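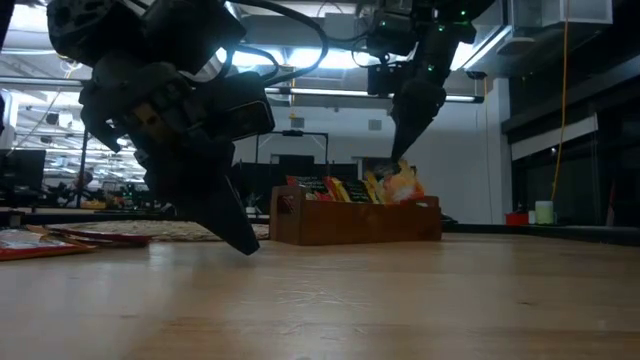

Serviço de Sala e Copa - apontamentos da aula 6
Módulo: bebidas quentes, reposição e apresentação
Prof. Nana Quaye

Trazer estas folhas para a prática. Quem faltou à aula 5 pede os apontamentos a um colega, não volto a imprimir.

1. O que ficou da aula passada

Chá em saqueta com envelope individual. Envelope fechado = pode ir para a mesa. Envelope aberto, rasgado, com mancha ou vincado ao meio = sai do serviço. Não se discute com o cliente se "ainda está bom".

Preto, verde, infusões. Camomila, tília, menta e cidreira são infusões, não são chá, e isto sai no teste. Rooibos também é infusão. Erro do costume: pôr "chá de camomila" na ficha técnica. No balcão o cliente diz como quiser, na ficha escreve-se bem.

2. A caixa de apresentação

Madeira, baixa, aberta em cima. Há modelos com pega recortada no topo e há modelos lisos, tanto faz para o exame. O que conta:

- saquetas ao alto, nunca deitadas
- frente do envelope toda para o mesmo lado
- nome legível sem tirar a saqueta
- folga suficiente para entrar um dedo. Se o cliente puxa uma e vêm três atrás, está cheia demais
- se está vazia demais as saquetas tombam. Juntar todas a um dos lados ou mudar para caixa mais pequena

A madeira não se lava por imersão. Pano húmido bem torcido, depois pano seco, depois esperar. Só se enche com a caixa seca por dentro - o papel do envelope puxa humidade e fica ondulado. Verificar os cantos, acumulam pó de chá.

3. Ordem dos sabores

Duas escolas. Por tipo (pretos, verdes, infusões) ou por cor do envelope. Na Vustari fazem por cor, no hotel Bellamy fazem por tipo. Aqui usamos por tipo, porque é o que vem na grelha de avaliação. Dentro do mesmo tipo, então sim, olhar às cores: não encostar dois envelopes parecidos de sabores diferentes. Vermelho com laranja ao lado engana muito, sobretudo com pouca luz na sala.

Escuros costumam ser os pretos fortes mas NÃO confiar, cada marca tem o seu código. Ler sempre o nome.

4. Reposição, passo a passo

a) Tirar tudo da caixa. Tudo. Não se enfia saqueta nova por cima da velha.
b) Espalhar na mesa, numa superfície limpa e seca, de modo a ver cada envelope.
c) Separar os que não servem.
d) Ver validades. A mais curta fica à frente.
e) Agrupar por tipo.
f) Voltar a pôr na caixa, uma a uma, da esquerda para a direita.
g) Endireitar com a mão aberta, sem bater com a caixa na mesa. 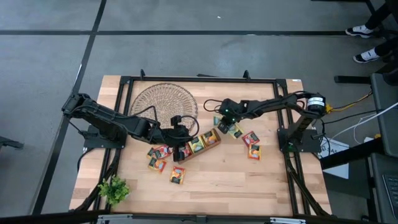 O passo b) é onde se perde mais tempo. Há quem faça montinhos sobrepostos e depois tenha de levantar um por um para ler. Espalhar a sério, há mesa para isso. Se as saquetas ficarem viradas ao contrário, virar todas primeiro e só depois começar a agrupar, não ir fazendo as duas coisas ao mesmo tempo.

Individual redondo (rotim, ráfia ou outro entrançado): é para o bule ou para a chávena, não é para pousar saquetas. Durante a reposição afasta-se para um canto da mesa. Os entrançados prendem migalhas, sacudir antes do serviço e passar escova seca.

Caixa na diagonal durante o trabalho não faz mal, se der jeito à mão. No fim fica paralela ao bordo da mesa. Isso sim é avaliado.

5. Contas

Exercício do stock (fazer em casa, entregar na próxima):
O café Sukness gastou 2219 saquetas em março. As embalagens trazem 24. Quantas embalagens encomendar para abril, partindo do mesmo consumo e sabendo que ficaram 610 saquetas em armazém? Arredondar para cima, não se encomenda meia embalagem. Mostrar os cálculos, só o resultado não chega.

Atenção que as saquetas rejeitadas também contam como gasto. Registar na folha de quebras com o motivo: rasgada, humida, fora de prazo, aberta pelo cliente.

6. Temperaturas (cópia rápida do quadro)

Preto: água a ferver, 3 a 5 min
Verde: 75 a 80 graus, 2 a 3 min
Infusões de ervas: a ferver, 5 min ou mais
Branco: não damos neste módulo

O bule escalda-se sempre antes. A saqueta vai à parte, fechada, no pires, a não ser que o cliente peça já dentro. Pratinho para a saqueta usada - metade da turma esqueceu-se dele na última prática.

7. Para a prática

Avental, cabelo apanhado, mãos lavadas, unhas sem verniz. Caneta. Trabalham aos pares, um repõe e o outro preenche a grelha, depois trocam.

Leitura: capítulo das bebidas quentes no manual Prusard, só a parte do serviço à mesa. A parte das máquinas de café fica para depois das ferias.

Dúvidas no fim da aula ou por escrito na plataforma.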